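About us

Small night school, Tirnasden, two rooms over the old Valtex shop. Evening classes in bookkeeping, payroll and plain office skills. Going since 2000. Started with one class and a kettle, now 40 places a term.

Who comes? Mostly people with a job already. Market traders, childminders, a few who got handed the accounts at work and didnt like to say no. No exams to get in. Bring a pen and a calculator, phone calculator is fine.

What we teach

Bookkeeping from scratch. Sales ledger, purchase ledger, bank rec, VAT. All by hand for the first half of term, then on the computers.
Payroll. Short course, starts each February so you are ready for year end.
Spreadsheets. Slow group and quick group, swap if you picked wrong.
Letters and filing. Yes, still. Always fills up.

Classes run 2 hours with a break in the middle. Tea is free, biscuits if somebody brought them. Miss a week and we'll send the sheets on, miss three and we will ring you.

Fees and paying

Pay by the term or by the week, same price either way. Ask about the Tefera fund if money is tight, it covers books and half the fee for people living in town. Form is one page. Quick answer normaly, before the first class if you get it in early.

Where we are

Door is on Pirnosero Lane, not the shop front. Ring the top bell and wait, the stairs are long. No lift at the moment, sorry, so if stairs are a problem tell us and we will book the ground floor at the library for your group. Parking behind the chemist after six.

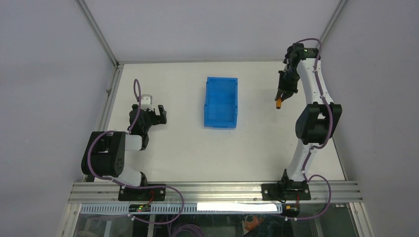
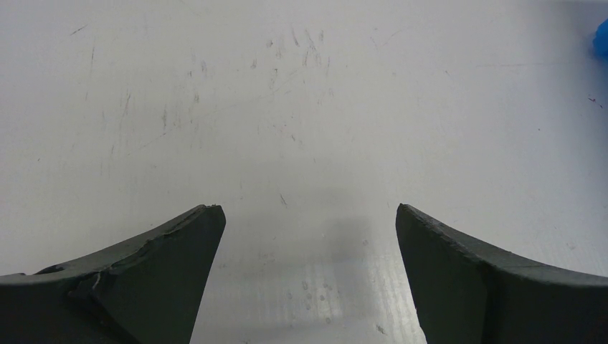
Our bookkeeping course starts with paper, and people do ask why. Easier to see a mistake when you wrote it yourself. Two columns, money in and money out, and a page left as empty as the gap between those two gripper fingers until you have your receipts in date order. Then fill it in, add it up, rule off. By week four most of the group are doing a month at a sitting.

New term list goes up in the window and on this page. To book, ring in the evening or leave a note in the box by the door with your name, number and which class. Daytime calls go to the machine.

Page last changed 11 May 2021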